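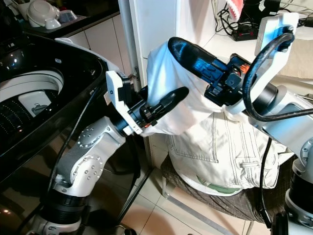
Odair Brito wrote to me after the last session that he has washed his own clothes for 41 years, has never sorted anything, and would like to know why a full unit of this course goes to the laundry. I thank him for the question, and I put it at the top of the handout so that all of you can discuss it in your groups.

Household Skills, Unit 4: White Clothes in a Top-Loading Washer
Handout for the evening group, revised May 21, 2022

1. Before the drum

Decide what is really white. A white shirt and a pair of white pants are both "white" in the basket, but they are not the same work. Pants with dark stitching carry colored thread, and the label decides the temperature, not the color of the cloth. If the label is gone, use cold water.

Empty every pocket with the fingers. To press the pocket from outside is not enough, a paper tissue has no hardness and you will not feel it. Close zippers and buttons.

Look at each piece under good light and find the stains. Treat them now. After a hot dryer most stains stay for good.

2. Loading

Keep a stool or a chair next to the machine, so that clean clothes do not touch the floor. Wipe the seat first if you put whites on it.

Open each piece before it goes in. Hold it by two points, let it hang, and shake it one time. A cloth that goes in as a ball comes out as a ball, with the middle still dirty. Put the pieces around the drum evenly, and do not push them down. When the load is dry and loose, it should reach to three quarters of the height, no more.

Heavy cotton pants and thin cloths can go together if the labels agree, but divide the weight -- two pairs of pants on one side will make the drum knock in the spin.

3. Detergent

Use the measure on the package for your size of load. Chutima Prasertsri asked if more detergent gives a better white. It does not. The extra stays in the fibers and makes them gray and stiff with time. In July, when the tap water is warmer, the powder dissolves more easily, but the quantity is the same.

4. Taking out

Take the clothes out when the cycle ends. Thin cloths often stick to the inner wall of the drum, on the small holes, so turn the drum by hand and look at the whole circle. Lift heavy pieces with both hands, from the middle. If you pull pants by one leg, the seam stretches.

Shake again, smooth the pocket linings flat, and hang the pants from the waist.

Leave the lid open until the drum is dry inside.

For the groups

Write your answer to Odair in one paragraph. Then bring one white piece from home with its label and explain how you would wash it, and with what. Lachlan Halliday's group begins, then the group of Rawiri Wihongi. The table of care symbols is on page 69 of the reader -- please bring it printed.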